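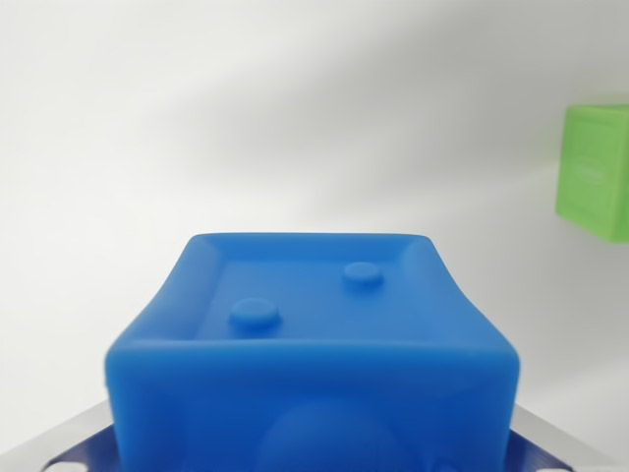
Sakda Saengthong asked under our last notice whether the blocks with raised dots may be washed in the same tub as the plain wooden ones, and how the dots are supposed to be cleaned, as crumbs and sand collect around them. The question has come up before. Our full guidance follows in this thread.

Notdale Toy Library: care and return of block sets. These posts apply to every set on loan from the Notdale and Mathur Street branches.

Please do not wash the two kinds together. Wooden blocks should never be placed in water. Wipe them with a cloth that has been wrung out well, and stand them on edge to dry.

Blocks with raised dots may be washed by hand in lukewarm water with a small amount of dish soap. Do not use bleach, alcohol wipes or the dishwasher. Any block that has a fabric patch or a rattle inside should be treated as a wooden block and wiped only.

On many of these blocks the top face sits a little lower than the rim. Water, soap and sand stay in that space. Use a soft toothbrush, work around the base of each dot and into the corners, then rinse and turn the block upside down on a towel.

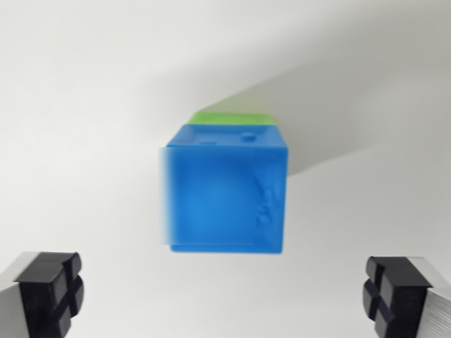
Blue cube, with a lime-green block behind it.

Some faces carry small raised shapes set close together. The brush should be used on these as well. A fingernail or a wooden pick is not recommended – we have had to withdraw blocks with scratched edges, and scratches hold dirt.

Drying: leave the blocks out of the bag for at least 18 hours. Please do not put them on a radiator, in an oven or in direct sun on a windowsill. Bags returned with damp blocks inside have to be taken out of use, and the next borrower waits longer.

Colors: we are sometimes asked whether a set must go back with its colors sorted. It need not. The bag tag lists what belongs in the set, and our staff check it at the desk.

Marks from crayon will usually lift with the same soap and a second wash. Ballpoint ink usually will not. Please leave ink marks alone and mention them on the return slip. There is no charge for ordinary marks.

A reader wrote to ask how the dots are meant to be used in play. There is no single method. Many families begin by letting the child feel one face with closed eyes and find a matching face on another block. Older children may trace the dots with a finger before naming the number.
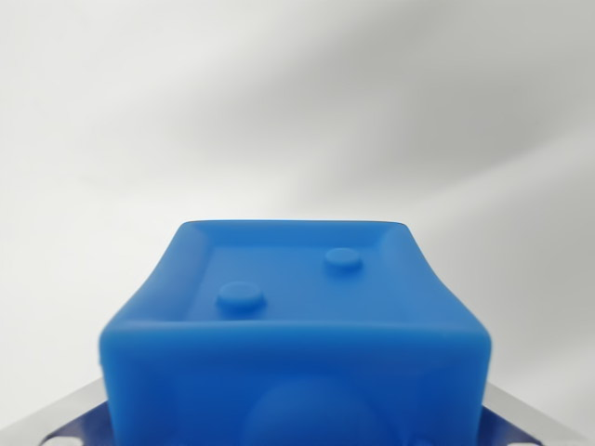
Two raised dots, set diagonally.

The diagonal arrangement is the one used on ordinary dice, so children who already play board games often know it by sight. It may take them longer to know it by touch. We suggest starting with the low numbers.

Children under three should use the blocks with an adult close by. If a dot has worked loose or an edge has split, stop using the block and return it in a separate bag with a note. Please do not glue it.

Loan period: sets go out for 20 days and may be renewed once, unless another family has placed a hold. The Trivico sets and the Drimov sets have separate waiting lists. A hold on one does not carry over to the other.

There are over 31 families on the Trivico list at present. Borrowers who have finished with a set early are kindly asked to bring it back before the due date.

Sets borrowed under the summer arrangement are due on August 31, 2025, whatever date is stamped on the slip. Both branches will accept them, and the return box at Mathur Street may be used for block sets only. Puzzles and games must be handed in at the desk.

Lost blocks: please tell us at the time of return. We keep spares for most sets and can usually complete a bag the same day.

Further questions on care may be left as replies to this thread – staff read them each morning before the desk opens.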